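Galari lockets - chain keeps going green, anyone else?
Jewellery & Accessories > Buying and Care

mossandpearl
Started 2024-09-01

Bought the Galari oval locket for my sister's 40th, the bigger one with the hinge at the side. Locket itself lovely. Chain is not. Green marks on her neck inside a fortnight and the bit near the clasp has gone a sort of pinky brown.

Listing says "gold tone" and nothing else. I know, I know. But it wasn't a cheap one and the locket has held up fine so I assumed the chain would match.

Do I send it back or just buy a better chain? And if a chain, what do I ask for? Totally lost with plated / filled / vermeil, every shop seems to use them differently.

tinsnips
Buy a chain. Sending it back you'll get the same chain again.

Gold tone means gold coloured. Could be anything under there, usually brass. Brass is copper and zinc, copper goes green on skin, that's your marks. Not harmful, just ugly.

hattie_b
Disagree with tinsnips, send it back! If it's gone brown in two weeks that is faulty, end of. They should be refunding you. People just put up with rubbish because it's a faff to post it.

tinsnips
It's not faulty though, it's thin plating doing what thin plating does. They never said it was gold.

hattie_b
They never said it'd fall off in a fortnight either

mossandpearl
Bit late for a refund I think, I bought it in advance and she only opened it last month. So chain it is. Still want to know what the words mean before I spend more money tho

Wallville_Jen
Quick version, I do repairs from home so this comes up loads.

Plated - a thin skin of gold over another metal. Fine for earrings, bad for anything that rubs. Chains rub all day.

Vermeil - plated, but the metal under it is silver and the gold is meant to be thicker. Nicer. Still wears through eventualy, just looks less grim when it does.

Filled or rolled - a proper layer bonded on, much much thicker than plate. Lasts years with normal wear. That is what I'd put a locket on.

Solid - 9 carat or up, hallmarked unless it's very light. Costs what it costs.

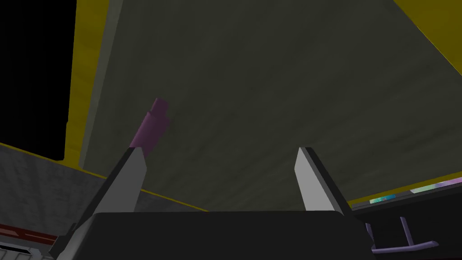

Then check the weight of the locket against the chain. A fine trace chain with a heavy locket will stretch and then go at the jump ring. A belcher or a curb is safer. And look at the bail, the loop on top - some of the Galari ones have a small bail and a chunkier clasp won't pass through, so you end up opening the jump ring every time you want to swap it.

mossandpearl
Oh that is really useful thank you. Never thought about the bail. Will get her to measure it

Azra Dimitrov
Seconding filled. I've got a Delić chain in rolled gold, had it four years, on day and night, shower, the lot. No marks. It was dearer than I wanted but I've not had to think about it again.

Only thing - the clasp is fiddly. Tiny bolt ring. If your sister has long nails or sore hands get a lobster one.

tinsnips
Shower is a terrible idea with a locket btw. Water gets in and sits behind the picture.

Azra Dimitrov
Mine's a coin pendant not a locket. But yes fair.

pewterpot
why is everyone so keen on gold. get a stainless chain with a gold finish, the finish is much harder than ordinary plate and the steel doesn't turn you green anyway. Cheap as well. I've got several and abuse them all

Wallville_Jen
Steel's ok, I've nothing against it. Hard to repair is the trouble. If a link goes I can't really solder it on the bench and most high st places won't touch it either. And the colour is often a bit off next to a yellow locket, quite pale or quite orange.

pewterpot
If it breaks you bin it and buy another one, that's the point of cheap

hattie_b
Lovely, more landfill

pewterpot
one chain hattie

kitkat_lane
Anyone tried the clear nail varnish thing? My mum swears by it. Two coats on the inside of rings

tinsnips
Works on rings for a week or so. On a chain it glues the links together then flakes off. Don't.

kitkat_lane
Ok ok noted

saltmarsh
Had this exact thing with a Galari, the round one not the oval. Emailed them and they sent a replacement chain free, didn't even ask for the old one back. Took ages, I wrote in December and it came well after new year, but it came. So worth an email even if you're past the returns date??

Replacement did go the same way in the end I should say.

tinsnips
As I said.

hattie_b
Still got a free one though, as I said

mossandpearl
Ha. Will email anyway, nothing to lose. She can keep it as a spare

Wallville_Jen
While you wait, if she wants to wear it - take it off for perfume, hand cream, swimming. Wipe with a dry cloth after. No silver dip, it'll strip what's left. Soft bag on its own, not in a heap with other stuff.

Is the locket itself marked anywhere? Inside edge or back of bail.

mossandpearl
Just asked. There's a tiny G and nothing else. She says the bail is narrow, she tried one of her other chains and the clasp end won't go through. So you were right

Wallville_Jen
Thought so. Either get a chain with a small bolt ring, which brings you back to Azra's fiddly one, or have a bigger jump ring fitted to the bail. Five minute job, any repair place will do it while you have a coffee.

Azra Dimitrov
Pultlow did that for me on another pendant, the stall in the indoor market. No appointment. They sell filled chain by length as well so you could get the chain and ring done together. Bring the locket so they can match the colour, don't guess from a photo like I did.

mossandpearl
Perfect, she's not far from there. Think we'll go for a filled curb, lobster clasp, bigger ring. What length do people like for a locket? The one it came on is quite short, sits right at the collar and flips over all the time

saltmarsh
Longer. Mine flipped constantly till I went longer, it hangs flat under a jumper now

pewterpot
flipping is the bail being off centre, length won't fix it

saltmarsh
Fixed mine

Wallville_Jen
Can be either. Tell her to hold a bit of string round her neck with the locket on and see where it sits before she buys.

mossandpearl
String test it is. Will report back when shes been to the market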